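Handcombe Paired Hand Grippers

For recording two-handed work at a table

Home / Recording equipment / Hand-held

The Handcombe pair is our most borrowed, most lent and most asked-after piece of kit, and we are very fond of it. You get two grippers, a left and a right, which a person simply picks up and works with. Whatever they do with them is recorded as an example for your learning system, and you can gather a good many examples in a morning without tying up a robot arm at all.

We began making them when Inês Arruda grew tired of waiting for the one arm in our workshop to be free. She wanted people to be able to sit or stand at an ordinary table, do a small job over and over in their own way, and go home without a sore wrist. The first pair was heavy and rather ugly, and the cables came out in the wrong place, but the recordings were good enough that we carried on, and the Handcombe you can order today is the fifth version.

Both hands are recorded on a single clock, so the left and the right never drift apart. That matters a great deal once you move on to jobs where one hand steadies and the other picks, or where something soft has to be turned over before it can be lifted. Clothing is a favourite with our customers for just this reason - a hat or a sleeve never lies the same way twice, and a learning system needs to see plenty of that before it copes.

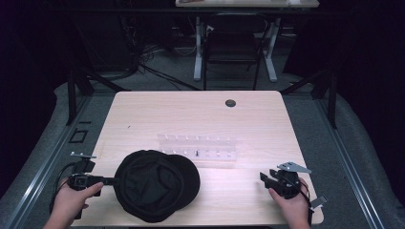 Leonilde Matos wrote to us in June to say that her team at Bresach had got through 3000 examples on one pair, mostly folding and sorting, and that the thing she would tell any new buyer is to let people practise for a whole afternoon before keeping a single recording. Her early batches were full of hesitations, and the system learned the hesitations too.

We agree with her, and we now put a practice mode on every pair. It runs exactly as normal but saves nothing, and a small tone at the start lets you know which mode you are in.

How many examples will you need? It depends on the job, of course, and we would sooner talk it through than guess. For one simple pick with one object, 100 clean examples will usually show you whether you are on the right track. For soft things, or for jobs with several steps, plan on 1000 and vary the starting position as you go.

What comes with it
Left and right grippers
Two cables, with a spare
Carrilho recording software, one licence
Two sets of finger pieces
Padded carry case

Good to know
Finger pieces wear with use and should be looked at every 300 examples or so. Spares are sold in sets.
Recordings can be opened in Nivport for trimming and labelling.
The handles suit most adult hands. A smaller handle can be fitted at no charge if you ask when ordering.

Pairs are built to order and checked together before they leave us, so please send both back if one needs attention. If you would like to try a pair first, we keep a loan set - write to Inês with a line or two on the job you have in mind, and she will put you on the list.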